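Chapter 5
Paper Cups and Other Single-Use Containers

In this chapter
What a paper cup is made of
Why the rim is rolled
Choosing a size
Storing and handing out cups

A paper cup has one job, and it is a short one. It has to hold a drink for as long as the drink takes to finish, stand up on its own, and be light enough to ship by the thousand. The shape you know best comes from those demands. This chapter looks at the cup first, then at lids, bowls and trays, which follow many of the same rules.

5.1 The wall and the lining
Paper by itself soaks up water and goes soft. A cup for drinks is therefore cut from stiff paperboard that has a thin coating on the inside. The board gives strength and the coating keeps the liquid away from the fibers. The wall is rolled into a sleeve, sealed along one side seam, and joined to a round base.

5.2 Rim and taper
Run a finger along the top of a cup and you will feel a small tube of paper. This is the rolled rim. It stiffens the opening, gives the lip something smooth to rest on, and lets a lid snap into place. The taper matters just as much. A cup that is wider at the top than at the base will slide inside another, so a sleeve of 80 takes up little more shelf space than a few standing side by side. The cafeteria at Hasside keeps 1000 cups in a single cabinet for this reason.

5.3 Size and printing
Cups come in many sizes, and a kitchen seldom needs all of them. Two are often enough – a large one for tea or water and a small one for tasting. Printing can go on either. Some cups carry a band of lettering on the lower half, others only a short mark on the side.

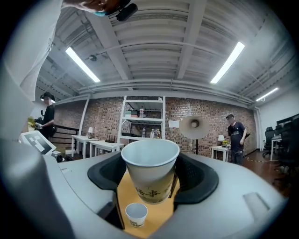 Readers of the first edition wrote in about this section, and one from Moriarty objected that two sizes were too few, as guests there filled the large cup halfway and threw the rest out. A middle size cut the waste, the letter said, and 600 of them lasted through September.

The point is a fair one. Before you order, watch what people pour and what they leave behind. Exercise 2 at the end of the chapter uses order sheets from Rasteck and Prelard to work through the choice.

5.4 Storing cups
Keep cups in their sleeves until they are needed, with the open end down. Store them off the floor and away from steam.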